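Vergleichspaket Greifer und Handgelenkkamera
Flemel Zweifingergreifer, Prüfstand und Simulationsmodell

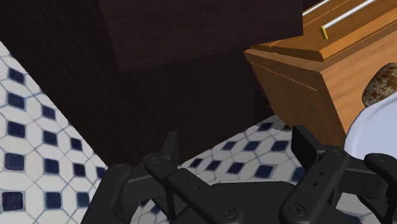

Produktbeschreibung

Das Vergleichspaket der Firma Flemel richtet sich an Forschungseinrichtungen und Entwicklungsabteilungen, die Greifer, Kameras und Steuerungen vor der Beschaffung gegeneinander erproben möchten. Es umfasst einen Zweifingergreifer mit gekoppelten Gelenkhebeln, das zugehörige Simulationsmodell sowie eine Sammlung virtueller Küchenumgebungen mit Schränken, Schubladen und Bügelgriffen. Die Bewertung erfolgt überwiegend aus der Sicht der Handgelenkkamera, sodass Fingerstellung und Zielobjekt gemeinsam beurteilt werden können.

Die Umgebungen wurden unter der Leitung von Lucía Soler im Entwicklungsbereich Wanow erstellt. Schmale Stangengriffe gehören zu den anspruchsvolleren Aufgaben des Pakets: Der Greifer muss schräg anfahren, ohne mit den Gelenkhebeln an der Schrankkante anzustoßen.

Lieferumfang

Greifer Flemel, schwarz, mit zwei Fingerplatten
Handgelenkkamera mit Halterung für zwei Montagewinkel
Anschlusskabel und Flanschadapter
Simulationsmodell mit Kollisionsgeometrie
Aufgabensammlung »Pisby« mit 53 Küchenumgebungen
Prüfprotokoll in Papierform und als Tabelle

Ein Roboterarm ist nicht enthalten. Die Steuerung Hlongwane kann als Zubehör bestellt werden.

Vergleichsverfahren

Jede Greifervariante durchläuft in der Simulation 1000 Anfahrten. Die Startposition des Arms, die Neigung der Kamera und die Lage der Gegenstände werden dabei nach einem festen Schema verändert. Anfahrten mit stark geneigter Kamera werden gesondert ausgewertet, weil die Möbelkanten dann diagonal im Bild verlaufen und manche Verfahren zur Griffdetektion deutlich an Genauigkeit verlieren.

Erfasst werden der Abstand der Fingerplatten zum Griff, der Anfahrwinkel, Berührungen mit benachbarten Flächen sowie die Zeit bis zum Schließen. Die Auswertung weist außerdem aus, welcher Teil des Kamerabildes durch den Greifer selbst verdeckt wird. Dieser Wert ist beim Vergleich verschiedener Halterungen häufig ausschlaggebend. Ein flacher Montagewinkel zeigt mehr von der Umgebung – die unteren Gelenke liegen dafür außerhalb des Blickfeldes.

Hinweise zur Auswahl

Für Aufgaben an Schubladen und Schranktüren empfiehlt das Prüflabor die schmalen Fingerplatten. Für Teller und unregelmäßig geformte Lebensmittel stehen breitere Platten mit elastischer Auflage zur Verfügung. Ein Wechsel der Platten erfordert eine erneute Kalibrierung der Kamera; das Verfahren ist in Abschnitt 9 des Handbuchs beschrieben.

Ergebnisse aus der Simulation sind vor einer Beschaffungsentscheidung am realen Aufbau zu bestätigen. Reibung, Kabelführung und Nachgiebigkeit der Gelenke werden im Modell nur vereinfacht abgebildet. Die Oberflächen von Holz und Fliesen können in der Umgebungssammlung ausgetauscht werden, um die Empfindlichkeit der Bildverarbeitung gegenüber Mustern und Schatten zu untersuchen.

Bestellung und Beratung

Bestellnummer: 2945
Lieferung: ab März
Technische Beratung: Dumisani Oosthuizen
Simulation und Umgebungen: Lucía Soler
Leihgeräte für Hochschulen: Shireen Hlongwane

Leihgeräte werden gegen schriftliche Anforderung durch die Institutsleitung bereitgestellt. Der Anforderung sind der Typ des vorhandenen Roboterarms und die verwendete Steuerung beizufügen. Die Rückgabe erfolgt vollständig mit Halterung, Adapter und ausgefülltem Prüfprotokoll.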